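Poso Street: Progress Report to the Figueroa Fund
Reporting period ending Saturday, August 29, 2026
Submitted by Trivero Television, Children's Drama

1. Summary

Trivero Television is pleased to report on the second stage of Poso Street, the family serial supported by the Fund since February. Casting is complete, all scripts have been delivered, and studio recording has started. The serial remains on schedule for its first broadcast. One budget line requires the Fund's attention and is described in section 4.

2. Casting and rehearsal

The casting team saw 188 young performers at open calls in three towns. Five were chosen for the household at the center of the story, and two more were engaged as understudies. The role of the grandfather, left open in our last report, has been filled. The actor comes to us from the stage and has asked for extra rehearsal time before each block of recording, which we have granted.

School hours remain the main limit on rehearsal. Under the current license, the younger cast members may work no more than four hours on a school day. The schedule has been redrawn so that scenes among the adults are recorded in the late afternoon, after the children have gone home.

3. Scripts and recording

All 18 episodes now exist in final draft. Episodes four and nine were rewritten following notes from the Fund's reader, who felt that the older sister disappeared from the story for too long. She now has the main part in the school election, and the subplot about the missing bicycle has been shortened to make room. Recording of the kitchen and stairwell scenes is finished for the first six episodes.
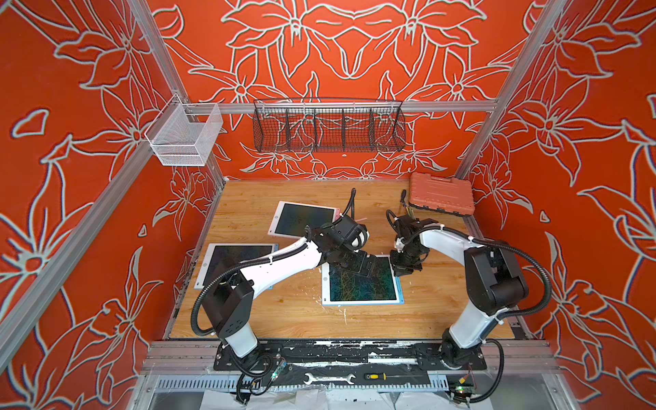

Braulio Contreras writes that the new episode nine plays much better than the old one, though he would still like the election result held back until the final scene. He also asks that the father be given something to do besides arriving home late. Both points have gone to the script editor - the second will be taken up in episode eleven, where there is room for it.

4. Budget

Spending to date stands at 81 percent of the amount released for this stage. Costumes and music are under budget. Chaperone and tutoring costs are over, owing to the two understudies, who were not in the original plan. We request permission to move the unspent music allowance to this line. No increase in the total grant is sought.

5. Audience work

A test showing of the first episode was held for 600 schoolchildren at the Noleck Theater. Written responses favored the younger brother and the street party. Several children found the opening hard to follow, and a short scene introducing the neighbors has been added.

6. Next stage

Location work for the market scenes is planned for the coming period, followed by editing of the first six episodes. Rough cuts of episodes one and two will be sent to the Fund's office with our next report, together with the revised schedule for the younger cast.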